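The Green Coat

The ferry to Jiltwood left at six in the morning and there was only the one. My sister had told me this twice on the phone and once in a letter, so I was on the dock at five with my bag and our mother's coat in a paper sack.

I had not wanted to bring the coat. It was too big for the bag and too warm for the island. But my sister had asked for it, and she had not asked for anything else. Not the clock, not the dishes, not the good lamp. When I went through the house in Vallotura I put everything else into boxes and the boxes into the hall, and the coat stayed on its hook by the back door until the last day.

The woman who sold tickets looked at the sack.

"Is that food?" she said.

"It's a coat."

"Food has to be declared."

"It's a coat," I said, and opened the sack so she could look in. She looked for longer than she needed to. Then she tore my ticket and gave me the smaller half.

The boat was called the Titine. It had been painted many times and the name was thick with it. I sat inside, by a window that did not open, next to a man with a crate of seedlings on his knees. He asked if I was going over for the season. I said I was going over for two days. He said that was a long way to go for two days, and I said it was, and after that he watched his seedlings.

Our mother wore the coat to work for most of my childhood. She packed tiles at the Dalisay factory, and the packing room was not heated, so all the women wore their coats indoors from the first cold week until spring. She kept a pencil in the left pocket and bread in the right. When she came home she hung it by the back door and it let out a smell of clay dust, and the kitchen smelled of it through supper. I used to stand under it when I was small enough. I thought of it as a place.

She was paid by the tile. One February she packed 3,528 of them in a week and the foreman wrote the number on the wall in chalk. She told us about it that night. She did not say she was proud. She said the chalk was blue. My sister asked if they had given her anything for it, and she said they had given her the same as always, times the number.

My sister left for the island the next year. There was an argument before it. I was ten and I was sent to bed, so I only heard the part that came through the floor. My sister said she was not going to stand in a cold room for her whole life. Our mother said it was not so cold if you had a coat. Then it was quiet, and in the morning my sister's bed was made and her shoes were gone.

She wrote, but mostly to me. She came back twice, both times for funerals, and stayed at the hotel. Our mother would ask what was in the letters and I would tell her the ordinary parts. The roof, the goats, the price of oil. She always asked whether it was cold there. I always said no.

The water was rough past the point and the man with the seedlings put his arm around the crate. I held the sack between my feet. When we came in behind the breakwater it went flat again and people began standing up before there was any reason to.

My sister was at the rail above the landing. She had gone gray at the front. She did not wave, but she came down the steps to meet me and took the sack out of my hand before she took the bag.

"You brought it," she said.

"You asked me to."

"I thought you might have given it away."

Her house was number 526 on a road with far fewer houses than that. I asked her about it and she said the numbers had come from a map somebody had drawn and never built. We ate soup. She showed me the goats. She put the sack on a chair by the door and did not open it, and when we sat down again in the evening it was still there and we both kept looking at it.

"Did she say anything about me?" she asked. "At the end?"

I had thought about this on the boat, and before the boat. I could have told her any number of things.

"She asked if it was cold here," I said.

My sister got up and washed the bowls. She washed the pot too, and then the spoons, and dried them all and put them away. Then she took the coat out of the sack and put it on. It was too big for her as well. She put her hands in the pockets and stood there with her back to the stove.

"There's a pencil," she said.

"I left it in."

"And crumbs."

"I left those too."

She slept late the next day. I had never known her to do that. I fed the goats, badly, and walked down to the landing to ask about the return boat, and the man there said six in the morning, there was only the one. When I got back she was at the table by the window with the lining turned out, looking for a tear she could feel but could not find. She said she thought she would take up the sleeves. She said it did get cold here, some nights, in February. She had never put that in a letter.

I sat down across from her and threaded the needle. 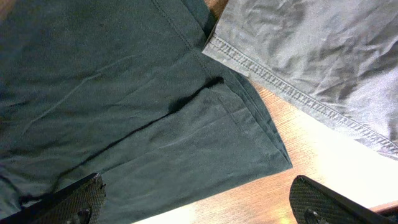 Green cloth on a wooden table.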